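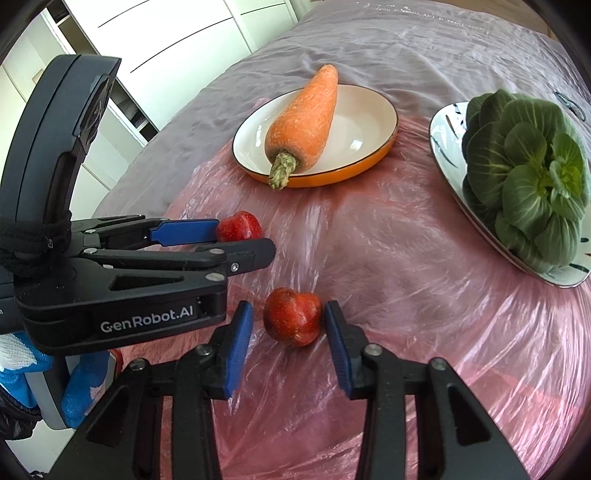 Urmila Pandey told us that picking things up was the part of her robot build she thought would be easy, and it took her most of July.

Print this page | E-mail this page

How does a robot hand know how hard to squeeze?

Urmila is building a robot arm at home. She calls it Galley. It has a motor at each joint and a gripper at the end. A gripper is a simple kind of hand. Many grippers have just two fingers, and the fingers move toward each other and apart again.

Your own hand does a lot of work without asking you. When you lift a glass, your skin feels if it starts to slip, and you hold on tighter. A basic gripper has no skin, so the builder has to find other ways to help it.

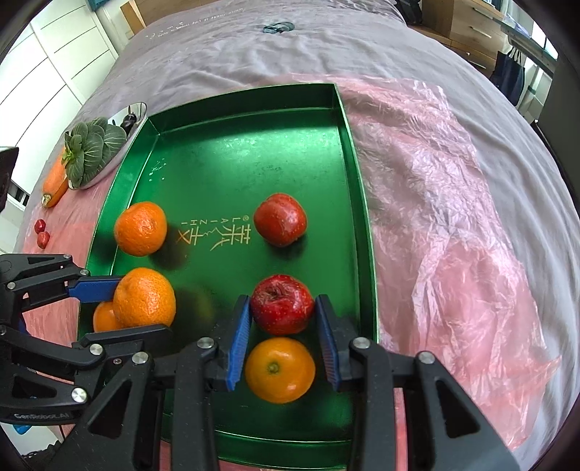
One way is to choose the right finger pads. Smooth, hard plastic slides off round things. A pad with ridges has more grip, a bit like the sole of a sneaker. It also matters where the fingers go. Look at the apple between the two open fingers: there is a blue pad on each side of it. If both pads push at the same height, the apple stays put. If one is too high, the apple can roll away.

Another way is practice. A person holds a gripper by hand and does the job many times, and a computer keeps a record of how the gripper moved. Urmila has saved 1,156 tries so far – 86 of them were drops, and she kept those too.

Small, soft food is harder than big, firm food. A carrot can take a strong squeeze. A strawberry can't, so the fingers must close slowly and stop early. 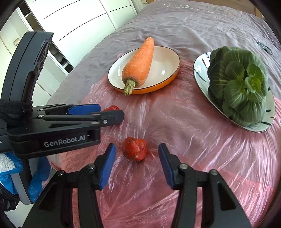
Go slower than you think you need to, was Urmila's advice for anyone starting a gripper at home. Ask an adult before you plug in a motor, and keep your fingers out of the joints.

Related
How motors turn
What is a sensor?
Make a paper gripper

Comments (3)

Ellwood: Does it work on eggs?

Feltalov: We made one at our workshop with rubber bands on the fingers – it held a plum.

Trurnen: My gripper only has one motor. Is that enough?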